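Follano sim rig — camera bench, Cedton workshop
March, started 9 am

Picked the intersection map for this round, because the crosswalk gives the lane detector plenty to chew on.
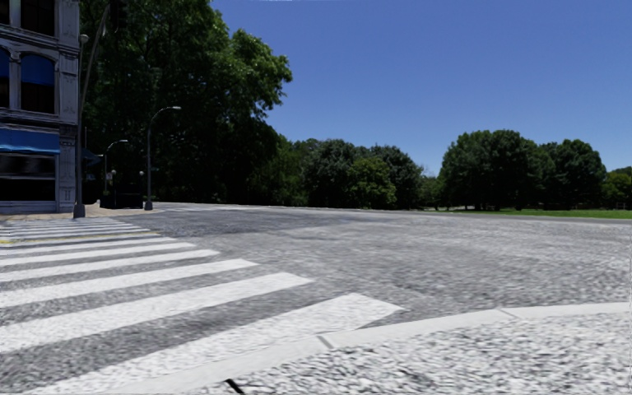

What I changed

The delivery bot itself is up on the stand with its wheels off the floor, and its stack is taking rendered views in place of the front camera. Morenike had the sim publishing at one resolution and the bot's config expecting another, so every stripe came out squashed and the planner kept sulking. Fixed in the launch file now (her copy too, please pull before you touch anything!).

I also took the exposure down a notch. With the sun this strong the curb and the stripes go close to white, while everything under the big trees on the left drops nearly to black. The detector was fine on the zebra but kept losing the lamp posts against the shade. Better after the tweak, still not great.

No traffic or walkers loaded yet — I want the static stuff behaving first.

Looking after the rig

Blew out the fan filter on the render box. Grey fluff, heaps of it. Swapped the frayed network lead for one from the Briggs drawer and re-seated the e-stop plug, which had worked itself loose again. Nneka reckons it needs a proper locking connector and I agree.

Ran 1,000 frames clean, then 2,000 with 2 dropouts, both right at startup.

Next

Order the connector. Ask Nneka for the Brerkamville curb heights, as mine are guesses. Leave the stand brakes ON.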